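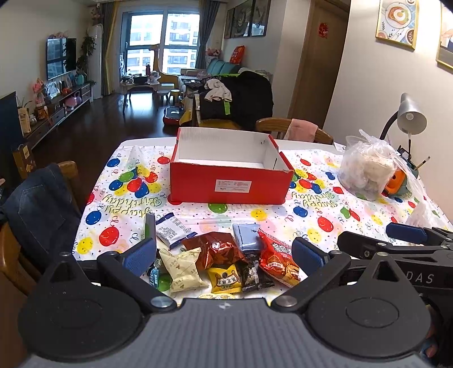
Table de goûter en vrac, sur nappe imprimée « Happy Birthday ».

Goûter en vrac

Publié le 14/12/2018 par Necati Çınar
Catégorie : Arts de la table et petites coutumes domestiques

Le goûter en vrac (on rencontre aussi « table à piocher ») est une forme de collation d'anniversaire dans laquelle des friandises et des biscuits salés emballés individuellement sont déposés en tas au milieu d'une table, sans assiette ni plan apparent. Il se distingue du buffet par l'absence totale de couverts, et du pique-nique par la présence d'un toit.

Origine du terme

L'expression figure dans le numéro 59 de la revue ménagère Kusine, paru en juin, où elle désigne avec une certaine sévérité « ce que l'on sert quand on n'a rien cuit ». Le manuel Brasier, plus indulgent, lui consacre 5 pages sur 770, soit un peu moins qu'à l'art de plier les serviettes en cygne. Les partisans de la formule font valoir que le cygne ne se mange pas.

Composition

Le tas réunit d'ordinaire des sachets de provenances diverses : pâtisseries sous emballage individuel, chips, bonbons isolés tombés d'un paquet plus grand. L'usage veut que les couleurs jurent entre elles. Un carton de livraison ouvert peut rester sur la table, à portée de main ; le puriste y voit de la négligence, le reste de la famille une réserve. La cohabitation avec les fournitures scolaires est tolérée, le taille-crayon et la lampe de bureau ayant sur la table des droits plus anciens que la fête.

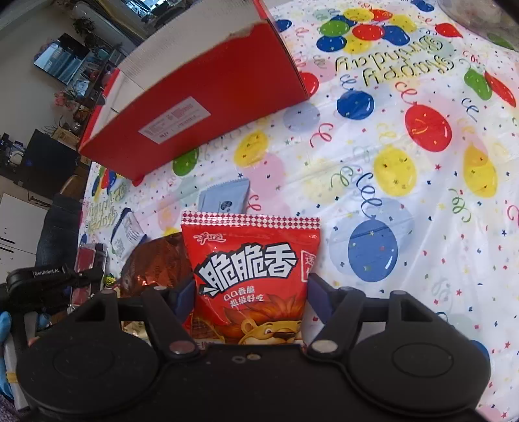 Les sachets rouges à titre chinois occupent une place à part dans le genre. Le nom 脆脆香 se laisse traduire par quelque chose comme « croustillant et parfumé », et la formule 超级好吃, « super bon », dispense le fabricant de toute modestie. Une tête de lion dessinée complète l'argumentaire auprès des plus jeunes, qui ne lisent de toute façon que le lion.

La nappe

Blanche à ballons, elle est l'unique élément qui signale officiellement l'anniversaire. Son inscription se lit dans un seul sens, de sorte qu'une partie des convives reçoit ses vœux la tête en bas. Le catalogue Gezer a longtemps proposé, sous la référence 2093, un modèle imprimé dans les deux sens ; il s'est mal vendu.

Débarras

La fin du goûter n'est marquée par aucun rite. Les emballages vides se mêlent aux pleins, et l'on reconnaît l'hôte à ce qu'il secoue chaque sachet avant de le jeter. Les survivants regagnent le carton.

Articles connexes
Nappe jetable
Pochette-surprise
Serviette en cygne
Boîte à biscuits Genmont
Gâteau d'anniversaire (conflits de découpe)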